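旧玩具的第二个主人

一个孩子用过的玩具，从被放下到彻底离开家，中间通常要隔很久。先是从客厅挪到卧室，再从卧室挪到柜子顶上，装进纸箱或者袋子里，等到搬家或者家里再添孩子的时候才重新被翻出来。做二手玩具生意的人管这段时间叫“压柜期”。

Nyokabi Chege说，压柜期的长短决定了她能收到什么货。她在内罗毕西边开了一家叫Sondumano的旧玩具店，铺面在一条斜坡路的中段，左边修鞋，右边卖窗帘布。店开在2月，一年里最淡的月份之一，学费刚交完，家长手里没什么钱。她说当时没有想那么多，铺子空出来了，房东肯按月收租，她就签了。

在那之前她给一家文具批发商记账。她有两个儿子，小的那个六岁以后就不再碰大部分玩具，家里的储物间门都关不严。她把东西挂到二手平台Fenari上卖，发现问的人多，真来取的人少，约好时间不来的更多。有一位买家从城市另一头坐车过来，看完一套木头积木，说少了拱形的那块，转身又坐车回去了。她后来在床底下找到了那块拱形积木，再联系对方，对方已经买了别的。

“网上卖旧玩具，运费和时间都比东西贵，”她说，“要是有个地方能一次看很多件，当场摸一摸，当场拿走，人就愿意来。”

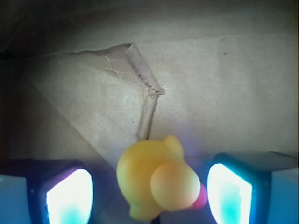 家庭 / 消费

玩具在旧货里一直是个尴尬的门类。衣服有固定的批发渠道，按包走，按重量走，挑货的人看一眼面料和标签就知道该放哪一堆。家电有维修师傅兜底，坏了可以拆零件。书有书摊。玩具零碎，种类多，单价低，缺一个零件就可能整套报废，而且买的人对卫生格外挑剔。很多收旧货的人遇到玩具，要么当搭头送掉，要么混在塑料里按斤卖。

Brian Barasa收旧货收了十多年，以前就是这么处理的。他有一辆三轮车，跑几个住宅区，和门卫都熟。现在他把玩具单独留出来，每周送一次到Sondumano，价钱比按塑料卖高。他说头几次送去，Chege退回来一大半，他不太高兴，后来看她怎么挑，慢慢明白了。

挑货的规矩写在店后面一张硬纸板上，字是用粗笔写的，改过很多次。大意是：布的要能整个下水洗；带电池的要打开电池盖看，触点发绿的不收；有锋利断口的不收；小零件松动的不收；漆面起皮的木头玩具不收，除非卖的人愿意等她重新打磨。软塑料和橡胶做的，要捏一捏，闻一闻。发粘的不要，有霉味的不要。

洗澡时玩的小东西单独算一类，规矩最严。这类玩具底部往往有一个出气孔或者发声哨，水从那里进去，出不来，里面长了黑霉外面看不见。Chege的做法是对着窗户用力捏几下，看有没有水或者黑色碎屑出来，再放进热水里泡，第二天再捏一遍。过不了关的直接丢。她说这一类的淘汰率高得让人心疼，但没有商量余地，因为买去的人家里孩子都小，什么都往嘴里放。没有孔的实心款或者密封款好办得多，洗干净晾干就能上架，所以她收货时会先翻过来看底。

有些家长不知道这件事，听她讲完，回家把浴室里的玩具都捏了一遍，再来店里时脸色不太好看。

价格怎么定

旧玩具没有公认的行情。同样一辆塑料卡车，有人觉得值新价的一半，有人觉得应该白送。Chege一开始按新价打折，很快就放弃了，她发现大多数东西查不到新价：亲戚从国外带回来的，别人送的，套装里拆出来的，商标早磨没了。

她现在用的是篮子定价。店里有四种颜色的篮子，每种颜色一个价，篮子里的东西随便挑。贵的、成套的放在柜台后面，单独标。定哪个篮子主要看三样：还能不能正常玩，孩子们抢不抢，占不占地方。占地方的要便宜卖，铺面就那么大。

抢手的东西和大人想的不一样。家长喜欢木头的、颜色淡的、看起来能开发智力的；孩子进门之后直奔颜色最亮的那几篮。动物一直好卖，恐龙尤其好卖，缺了尾巴也有人要。拼图很难卖，没人愿意回家拼到最后发现少一块。她试过请放学后来店里的孩子帮忙拼，拼完整了就贴一张“已拼过”的纸条，贴了纸条的拼图卖得确实快一些，不过孩子们常常拼到一半去玩别的，桌子就被占住了。

毛绒玩具则是另一种麻烦。收得到的量最大，几乎每一户都有一整袋，可是卖得最慢。大的尤其慢。Chege家里到现在还有一只熊，体积和一把扶手椅差不多，是Barasa用三轮车驮来的，他说路上有人拍照。她没好意思退。

Kiran Mathur住在附近的Weresano小区，女儿四岁，是店里的常客。他替自己定了一条规则：带走几件，就要带来几件。他说家里的玩具总数因此没有再涨，不过质量在变，带来的都是女儿不喜欢的，带走的都是她当天最喜欢的，过几个星期又变成不喜欢的。算下来花的钱很少，比较费的是周六上午。

“她在店里挑的时间比在家玩的时间长，”Mathur说，“我觉得这个钱花在挑上也可以。”

他太太不太同意。她认为孩子太习惯换东西，就不知道爱惜。两个人为这个争过几次，没有争出结果，后来约定有几件东西永远不拿去换，由女儿自己指定。女儿指定的名单隔一阵就变，目前在名单上的有一只布兔子、一个漏斗和一块从沙滩捡回来的石头。

清洗和分拣

真正花时间的活在店后面。Sondumano自己只做最后一道检查，大批量的清洗在Kobori，一间由旧洗衣房改出来的作坊，离店两条街。作坊的主人Olanrewaju Ekpo原来洗酒店的床单，酒店换了供应商以后，机器闲着，水槽也闲着。Chege去问能不能洗积木，他说可以试试。

第一批积木装在枕套里，扎紧口，放进洗衣机转。结果枕套破了，积木卡进滚筒的缝隙，修机器花的钱超过了那批货的价值。之后他们改用网眼厚一点的洗衣袋，每袋只装一半，水温调低，转速调到最慢。硬塑料可以这样洗，贴纸会掉，所以带贴纸的要挑出来手洗。木头的一律不能泡，用拧得很干的布擦，擦完放在通风的架子上，不能直接晒，晒了会裂。

娃娃的头发另有一套办法。Ekpo的妹妹以前在理发店做过，她用护发素和宽齿梳处理，先梳发梢，一点点往上，打结太厉害的就剪短。店里因此有不少短发的娃娃。有孩子专门来找短发的，这一点大家都没料到。

作坊每周洗两天玩具，其余时间洗窗帘和沙发套。旺季是学校放假前和年底，一天能出大约20袋，淡季只有几袋。Ekpo说他不靠这个赚钱，但它填上了机器空转的时间，而且和床单比，玩具洗完之后客人很少投诉折痕。

分拣比清洗更难找到人做。它需要耐心，也需要认得东西。一堆零件倒在桌上，要分得出哪一片属于哪一套，哪个轮子配哪辆车。Chege雇过两个年轻人，都做得不长。现在主要靠她自己和她的大儿子，大儿子十三岁，对积木的各种尺寸记得很清楚，看一眼就知道混进了别的牌子。她按小时给他付工钱，他嫌少，正在谈。

分不出来的零件放进一个大桶，桶上写着“不知道”。这个桶按杯卖，一杯一个价，杯子是量米用的那种。起初她觉得不会有人买，结果附近两位小学老师每个学期都来舀，拿回去做手工课和数数课的材料。也有大人买，有一位做首饰的顾客专挑透明的小件。

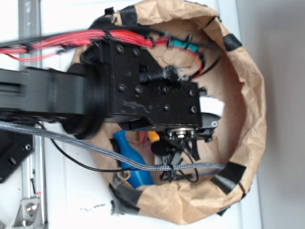 包装上她试过几种做法。布袋贵，塑料袋她不想用，最后还是选了纸袋，大号的装毛绒和散件，小号的装单件。纸袋的缺点是怕潮，雨季的时候底会塌，所以她要求店员在里面垫一层硬纸板，重的东西放底下。顾客把旧玩具送来时用的袋子，只要没破，也会留着再用，折平了压在柜台下面。有时候同一个袋子装着东西出去，几个月后又装着别的东西回来，上面还有她自己写的价钱。

几年下来，店里也攒了一些和生意没有关系的东西：夹在绘本里的照片，塞在卡车车斗里的硬币，过家家的小钱包里真的有一张折得很小的纸币。照片她会留着，夹在门口的一根绳子上，等人来认。认走的不多。有一张是一个穿校服的男孩站在楼梯上，已经挂褪色了，她还是没有摘。

谁在卖，谁在买

Firouzeh Shirazi研究家庭消费，过去几年访问过一批有小孩的家庭，问他们怎么处理不再用的东西。她说自己最初的设想是，收入高的家庭卖，收入低的家庭买。访问下来情况要混杂得多。不少人家既卖也买，同一个月里两头都做。真正区分他们的是居住空间和孩子的年龄间隔。孩子挨得近的家庭留得多，隔得远的家庭放得多，放久了坏掉的也多。住公寓的人出手快，住独栋房子的人往往一直堆到屋顶漏水才动手清理。

她还注意到，决定把东西送出去的人和实际把东西送出去的人常常不是同一个。在她访问的家庭里，母亲大多负责决定，负责搬运的则可能是父亲、祖父母、保姆，或者收旧货的人。东西就在这个交接的环节里停住。袋子已经装好了，放在门边，一放几个星期，孩子路过看见了，又从里面拿几件出来。有一位母亲对她说，门口那只袋子她装了三次，每次都变轻。

Shirazi建议的办法很简单：装好当天就送走，或者放到孩子看不到的地方。她自己家里也没有做到。她的后备厢里有一套儿童茶具，放了整整一个冬天，开车转弯时叮当响。

关于孩子该不该参与这件事，她访问的家长分成两派。一派认为东西是孩子的，处理前必须问。另一派认为问了就什么都送不走。Shirazi不愿意站哪一边，她提到的是年龄。三岁以下的孩子多半不记得柜子里有什么，问了反而提醒他。到了五六岁，孩子对“我的”已经很敏感，背着他处理，之后他会翻找，会记很久。她访问过的一位成年男性，谈起自己小时候被送走的一架铁皮飞机，语气仍然不平静，他连飞机给了哪位表弟都说得出来。

Mathur属于要问的那一派。他的办法是给女儿两个筐，一个留，一个走，让她自己放。头一回，她把所有东西都放进了“留”，把爸爸的拖鞋放进了“走”。第二回好一些。

店里的星期六

周六是一周里最忙的一天，上午尤其挤。带孩子来的家长通常先把自己的袋子交到柜台，领一张写着号码的纸片，等里面的人看完货报价。等的时候孩子已经在篮子之间坐下了。地上铺了一块旧地毯，是隔壁卖窗帘布的老板换店面装修时给的，花色和玩具混在一起，关门后找小零件很费眼睛。

报价可以拿现金，也可以换成店里的积分，积分比现金多两成。大多数人选积分，这对现金流有好处，可是积分积得太多，她心里也不踏实。去年她把账翻出来看，发现有顾客攒了很多一直没用，问了才知道孩子大了，已经不玩了，在等亲戚家的孩子出生。她于是定了期限，积分12个月有效，到期前发一条短信。有人抱怨，也有人收到短信才想起来，匆匆跑来换走一大堆东西。

讲价每天都有。她对大人讲价不太让步，对自己拿着硬币来的孩子会让。孩子们很快摸清了这一点，有家长就把钱交给孩子，自己站在门外。Chege看得见，照样让。

纠纷也有过。有位顾客买走一套火车轨道，回家发现拼不成圈，要求退钱。检查以后发现是两套不同规格的轨道混在了一起，接口差一点点。她退了钱，把轨道拆开重新配，从那以后凡是轨道都要在店里先拼成一圈再卖。还有一次，一个男孩在篮子里看到一辆自己的旧车，车底有他刻的名字，当场不肯走。他母亲把车买了回去，付的钱比当初卖出来时拿到的多。

也有人劝她扩大，把衣服、推车、婴儿床都收进来。推车她试过几个月，太占地方，而且安全标准每隔几年就变，她没有把握判断一辆旧推车能不能用。婴儿床她一开始就拒绝了，理由相同。安全座椅更不收，没有人能保证它没有经历过碰撞，外表看不出来。有人把座椅放在门口就走，她只好剪断带子再扔掉，免得被人捡去装在车上。

Fenari平台去年找过她，想让她把店里的货全部上架，由平台派人取送。她算了一下，每件都要拍照、写说明、量尺寸，一件恐龙从拍照到打包的工夫，在店里能卖掉一篮。她只把柜台后面成套的那些放了上去，效果还可以，主要是外地的买家。散件仍然只在店里卖。

Barasa倒是有了新打算。他想在Weresano小区门口每月摆一次收货点，让住户自己拿下来，他当场付钱，省得一户一户爬楼。门卫那边已经说好，物业还没有答复。他担心的是下雨，三轮车的篷布上有一个洞，补过，又裂开了。Chege答应借给他一张摊位用的大伞，条件是玩具先让她挑。

采访那天下午他送来的货里有一整盒磁力片、几本翻烂的纸板书和一个缺了锤子的敲琴。磁力片她当场付了钱。纸板书用胶带补一补还能进最便宜的篮子。敲琴她拿在手里看了一会儿，让大儿子去“不知道”的桶里找找有没有合适的棒子，他翻了半天，找出一根鼓槌，长了一点，敲得响。

Sondumano周一休息，送货和卖货的人可以从侧门把东西放进走廊，袋子上写好姓名和电话。毛绒玩具目前暂停接收，什么时候恢复，店门口会贴出来。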